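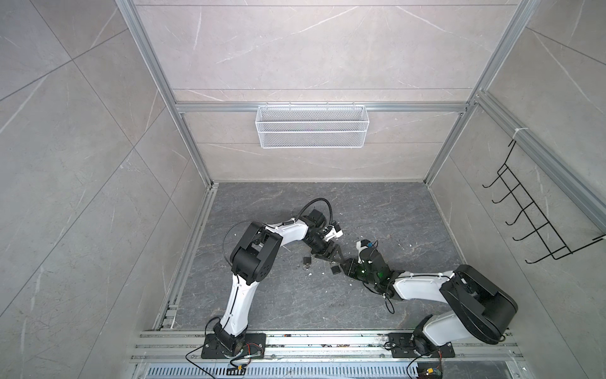

Shiyu Kong writes that two of the black locks at Ostavstead went out with each other's keys after the September issue, and asks that matching be done before anything is labeled. The order of the steps below has been changed to follow this.

4. Sorting and Matching Padlocks and Keys

This section covers the Granholm padlock set as delivered, including the small black locks, the larger locks and the red safety locks. It applies to first set-up and to any set that has come back from a site with keys mixed. Section 3 (Unpacking) must be finished first.

You will need:
Key tags with rings
A fine-tip permanent marker
The key register (paper or Sidex sheet)
Dry cloth
Graphite lubricant

4.1 Laying out the locks

1. Wipe down a flat, hard surface. Shake out any foam crumbs left in the packing tray.

2. Put the locks down in a loose line with space between them. Keep each key or key ring with the lock it came with, even if you think it is wrong.

3. Work with one type of lock at a time. If you have to mix types, keep the red safety locks at one end.

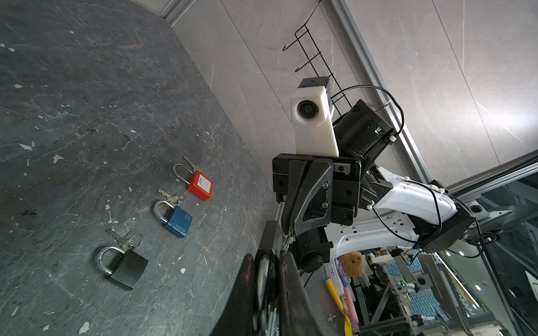
Figure 4-2. Red, blue and black padlocks with their keys.

Note: Some locks come with a pair of keys on a ring and some with a single key. A single key is not a fault on the red safety lock. For all other types, check the packing slip before you report a key missing.

4.2 Matching

4. Take the first lock. Insert the key fully, with the teeth lined up with the keyway, and turn it. The shackle should release without a pull.

5. Try the second key, if there is one, in the same lock. Both must open it.

6. If a key goes in but will not turn, take it out and try it in the next lock of the same type. Do not use pliers on the key head.

CAUTION: Do not snap a shackle closed until you have opened that lock at least once with the key in your hand. A closed lock with no matching key has to be cut.

7. When a lock and its keys match, put them back together and move them to the other side of the table. Leave the shackle open for now.
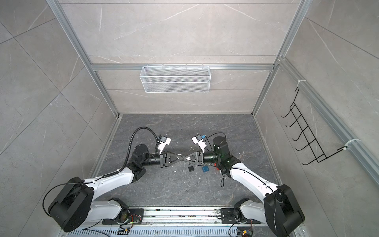
Locks that match no key are set apart with the shackle open and a strip of tape around the body. Hold them until the whole set has been tried – the missing key is often on the ring of the last lock. If it still hasn't turned up, write "no key" on the tape and enter the lock in the register under Returns.

A stiff lock is a separate matter. Put a small amount of graphite in the keyway, work the key in and out a few times and try again. Don't use cooking oil or grease.

4.3 Labeling and recording

8. Write the lock number on the key tag and put the tag on the ring. Numbers run from 29 to 48 for the small locks. The Jiang cabinet lock keeps its old number, 2,842.

9. On red safety locks, write the holder's name in the label area on the front of the body. Let the ink dry before handling.

10. Enter the lock number, the type and the number of keys in the register.

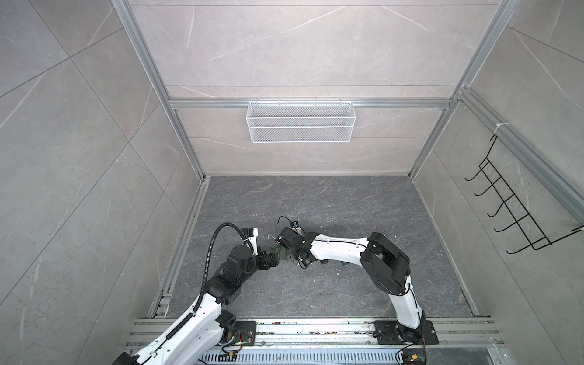 4.4 Putting the set away

11. Close each shackle and pull on it once to check that it holds.

12. Hang the locks in number order. Spare keys go in the key cabinet and do not stay on the lock.

13. Sign and date the register page. For sets going out the same day, continue with Section 5 (Issue and Return).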